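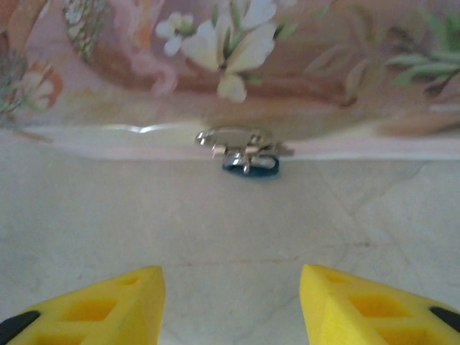 5. Small fittings: clasps, hooks and hanging handles

This section covers setting up the Ivton two-finger gripper for work on small fittings. It assumes you have finished section 4, that the arm is bolted down, and that the Tromgate controller starts without a fault message. If the status lamp is still flashing, go back to section 4 before going on.

The settings given are for the yellow fingers supplied with the kit. Older kits with the flat grey fingers need a different closing force, listed in the leaflet packed with those fingers.

5.1 Before you start

You will need:
the short hex key from the accessory bag
a clean, dry cloth
the teaching pendant
the object you want the arm to work on

Choose a firm, level worktop. Light surfaces are fine, but a strongly polished one can throw reflections back at the wrist camera. If the preview shows large white patches, turn the room light down or move the lamp to one side.

Caution: Keep hands clear of the fingers whenever the pendant shows READY. The gripper can close without any movement of the arm.

5.2 Fitting and checking the fingers

1. Press the red button on the pendant and wait for the lamp to go out.
2. Slide each finger on to its carrier until it stops. The blunt tips point away from the wrist.
3. Tighten both screws with the hex key. Do not use a power driver.
4. Wipe the gripping faces with the cloth. Grease or dust here is the usual cause of slipping.
5. Release the red button and choose Gripper, then Open fully.
6. Check that both fingers move freely and stop at the same distance from the centre.

Note: The fingers bend a little when they close. They should spring back as soon as they are opened. Replace any finger that stays bent or has a split in it. Fingers are sold in pairs and should be changed in pairs, even if only one is damaged.

5.3 Lining up with a clasp or latch

A clasp on the front of a box is a good first object to practise on, as it gives you something small to aim at on a large flat face.

1. Place the box with its front towards the arm.
2. Open the fingers fully and bring the arm down until the wrist camera shows the clasp and both finger tips.
3. Jog the arm left or right until the clasp sits in line with the gap between the tips.
4. Move forward in Slow until the tips are just short of the box. Stop there.
5. Save the position as APPROACH.
6. Set the closing force to 100 and save again.

Do not save a position in which the tips are already touching the box. The arm repeats a saved position very closely, and a box put down slightly nearer will be pushed back.

Caution: Thin metal loops and small hinges bend easily. Do not raise the closing force above 296 for any fitting of this type.

5.4 Gripping a hanging handle

Handles that hang from a rod or a loop need a different approach. They swing when touched, and a grip taken too low will turn the handle out of the fingers.

1. Let the handle hang still.
2. Bring the open fingers in from the side, one on each side of the handle.
3. Close in Slow. Watch the handle as well as the pendant.

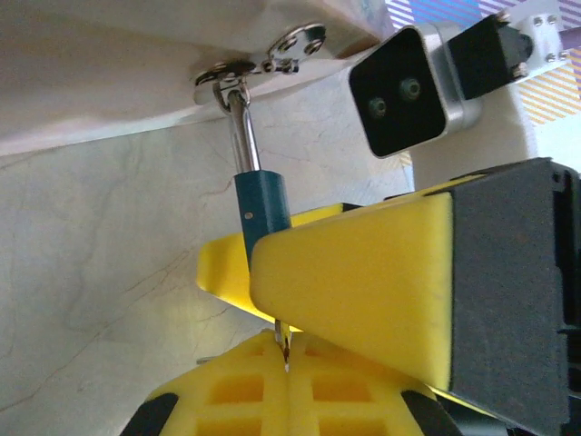
4. When the force reading is steady, wait a moment before moving the arm.
5. Lift or pull by a very small amount and check that the handle stays where it is between the fingers.
6. If it slips, open the fingers, move up the handle a little and try again before adding force.
7. Save the position as HOLD.

Note: A handle fixed to a hinge follows a curve. Use the Arc setting for any pull longer than a finger's width. A straight pull puts side load on the fitting and may set off fault 531.

5.5 Clearing fault 531

Fault 531 means that the side load on the fingers was too high. The arm stops and the fingers stay closed.

1. Support the object with one hand, away from the fingers.
2. Hold down Release on the pendant until the fingers open.
3. Jog the arm clear and look over both fingers for damage.
4. Press Reset.

If the fault comes back three times with the same object, stop and send the log file to Inport support.

5.6 Care

Check the finger screws at the start of each day's work. Change the fingers after 2,000 closings, or sooner if the faces look shiny – the pendant keeps the tally under Gripper, Service. Spare pairs can be ordered from Inport or from Sobczak, quoting the number on the underside of the base.

Section revised May 18, 2019. Checked by Samira Atallah and Bence Nyitrai.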